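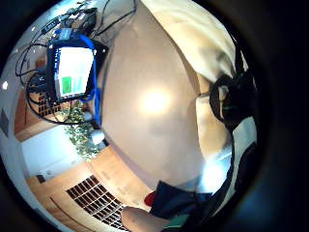

Notebook, Gittins bench - cloth handling, March

Start, 9:40 am. Sushil Solanki wants to know if Jerkurora could ever fold our laundry. So today a person does it with the sensor hands on, and we watch how fingers find an edge. Marker cubes on top of both hands, cream cloth on the round grey table.

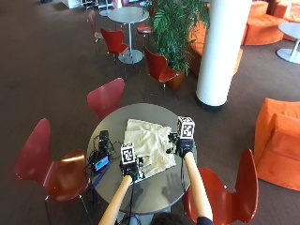

Notes on the cloth

Crumpled is the hard part, and I love it! Rigid parts are easy by now - soft stuff has no fixed shape to learn.
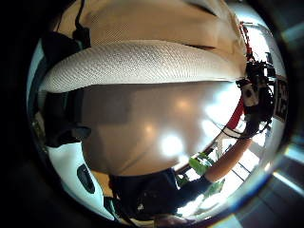

Gripper view, beige fabric over the glossy surface.

Glare will be a headache for the software. Ask Yayra Nutsugah about a matte cover.

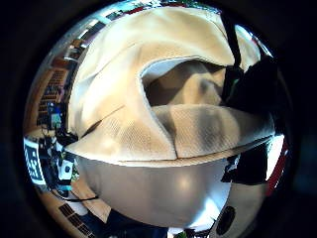
Folds close up, with the opening between them.

Layers next. Can a machine tell one from two? Not yet, but I'm keen to try.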